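3rd August
By Ulla Hakala

Print this page | E-mail this page

The score for Plorel is finished, or finished enough that I can send it to people. It is 16 pages, mostly text, for two dancers and one person working an old reel-to-reel tape machine. I started it in May at the residency in Durklow and thought it would take a couple of weeks.

The trouble was the tape delay. When the loop is long, the dancers hear their own footsteps come back after they have already moved on, and they start waiting for them. I wanted the waiting in the piece but I didn't want to write "wait" on the page. In the first draft I gave timings in seconds. Those were useless, as the machine in Durklow ran slow and the one in Grudesside runs fast. Now the score gives distances on the floor, and the dancers walk them at whatever speed the echo suggests.

I also cut the middle section. It had 62 separate instructions and most of them repeated what the opening had said. What is left is a slow crossing, a turn, and a long part where one dancer stands with her back to the loudspeaker. 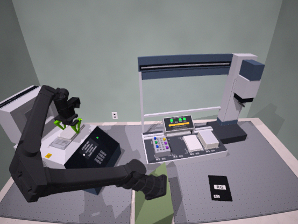 Weidong Song wrote back after reading the draft that the turn comes too early, and that the second dancer should hear the full loop once before she moves at all. I tried it that way on Sunday with the door shut and the volume low. It adds two minutes. I am keeping it for now and will change page nine tonight.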